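Startseite | Küche | Vorrat | Werkstatt | Putzen | Kontakt

Zuletzt aktualisiert: Januar

Pflanzenhack und Sojaschnetzel: meine Tipps aus der Küche

Seit ich zu Hause kaum noch Fleisch koche, fragen mich ständig Leute, warum ihr Sojahack nach nasser Pappe schmeckt. Meins hat am Anfang genauso geschmeckt! Ich hab damals eine ganze Pfanne Bolognese weggeworfen und danach erst mal beleidigt Käsebrot gegessen. Inzwischen klappt es ganz gut, und deshalb schreibe ich hier mal zusammen, wie ich es mache.

Einweichen, aber bitte nicht in Wasser

Trockenes Granulat saugt sich mit allem voll, was man ihm gibt. Also gebe ich ihm kochend heiße Brühe, und zwar kräftig, ruhig doppelt so stark, wie man sie als Suppe essen würde. Dazu kommen Sojasoße, ein Löffel Tomatenmark und etwas Rauchpaprika. Zehn Minuten reichen beim feinen Granulat, die groben Schnetzel dürfen gern eine halbe Stunde stehen. Danach ausdrücken, und zwar richtig! Ich nehme dafür ein feines Sieb und die Rückseite einer Schöpfkelle, manchmal auch einfach die Hände, wenn alles abgekühlt ist. Die abgegossene Brühe hebe ich auf, die kommt später in die Soße.

Die Pfanne muss heiß sein

Mein häufigster Fehler war, alles auf einmal reinzukippen. Dann dünstet das Zeug vor sich hin und wird nie braun. Lieber zwei Portionen nacheinander, mit ordentlich Öl (pflanzliches Hack bringt ja kaum eigenes Fett mit) und erst mal in Ruhe lassen. Nicht rühren! Wenn es am Rand knusprig wird, einmal wenden, und die Zwiebeln kommen erst danach dazu. Knoblauch ganz zum Schluss, der verbrennt mir sonst jedes Mal.

Für Fertighack aus dem Kühlregal gilt fast dasselbe. Ich kaufe meistens das von Fetine, das lässt sich schön zerbröseln, und für Buletten das festere von Gritby. Auf eine 400-Gramm-Packung nehme ich 2 Esslöffel Semmelbrösel und einen Klecks Senf, dann hält die Masse auch ohne Ei. Vor dem Braten stelle ich die geformten Buletten eine halbe Stunde kalt. Wer das überspringt, hat hinterher Krümel, schmecken tun sie trotzdem.

Fettgeschmack nachhelfen

Was mir lange gefehlt hat, war dieses Runde, Schmalzige. Kokosfett ohne Eigengeschmack hilft, am besten gut gekühlt und grob geraspelt unter die Buletten gemischt, dann schmilzt es erst in der Pfanne. In Eintöpfen nehme ich lieber ein Stück Pflanzenbutter und lasse getrocknete Pilze mitkochen. Die Pilze mahle ich vorher in der alten Kaffeemühle zu Pulver, ein Teelöffel davon macht schon viel aus. Aber Vorsicht, die Mühle riecht danach ewig nach Wald, Kaffee würde ich darin keinen mehr mahlen!
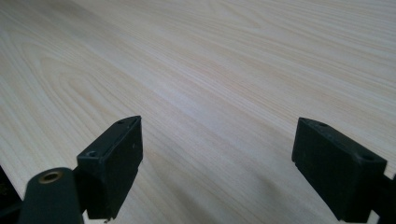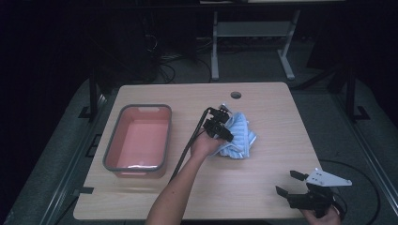 Einfrieren und aufbewahren

Trockenes Granulat steht bei mir im Schraubglas im Schrank, dunkel und weit weg vom Herd. Fertig gebratenes Hack friere ich flach im Beutel ein, dünn wie eine Tafel Schokolade. So kann ich mir abends einfach ein Stück abbrechen und in die Nudelsoße werfen. Beschriften nicht vergessen, gefroren sieht es nämlich genauso aus wie meine Linsenbolognese (fragt nicht, wie der Abend mit den Tacos ausging).

Tofu und Tempeh frieren auch gut ein. Tofu wird danach schwammiger und nimmt Marinade viel besser auf, ich mache das inzwischen mit jedem Block Tai, den ich im Angebot erwische. Über Nacht im Kühlschrank auftauen, ausdrücken, zerrupfen, in die heiße Pfanne.

Angebrochene Packungen esse ich innerhalb von zwei Tagen auf, oder sie wandern gleich gebraten ins Gefrierfach. Und wenn am Sonntag doch noch ein Rest Buletten da ist, schneide ich ihn in Scheiben und lege ihn mit Gurke und viel Senf aufs Brot.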